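How Does a Robot Learn to Tidy Up?

A robot does not know what a basket is for. Somebody has to show it, many times.

At Wulten, a person moves the robot arms through a job while a computer saves what the cameras see and how each joint moves. One try from start to finish is called an example. For one job, the team wants 500 examples. Karla Ventura checks the recordings and throws out the ones that went wrong.

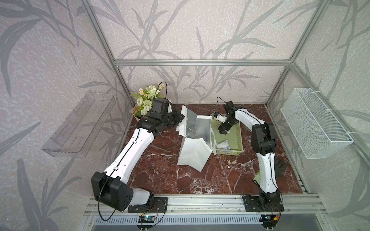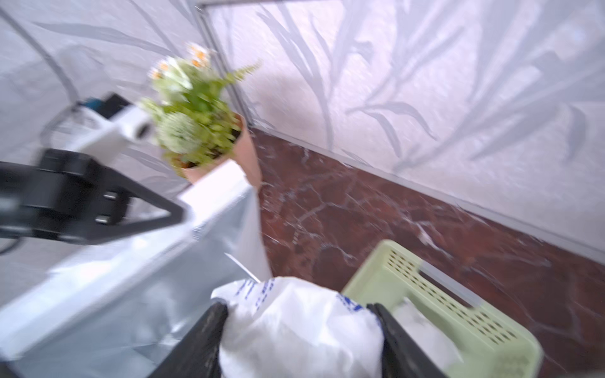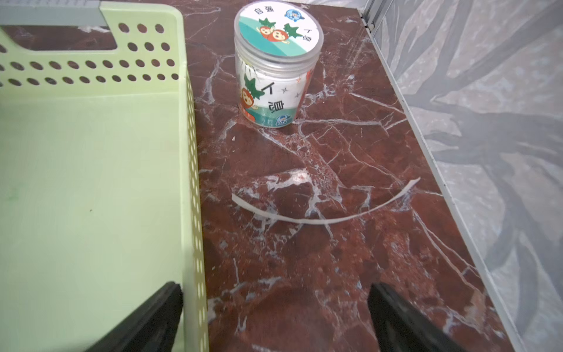 Examples should not all be the same. If every one used the same toy in the same spot, the robot would learn that toy and that spot – and get stuck on anything else. So the team changes what is on the table. A jar with radish faces on its label has a very different shape from a crumpled white bag, and the robot needs practice with both. After about 10 tries, the things get moved again.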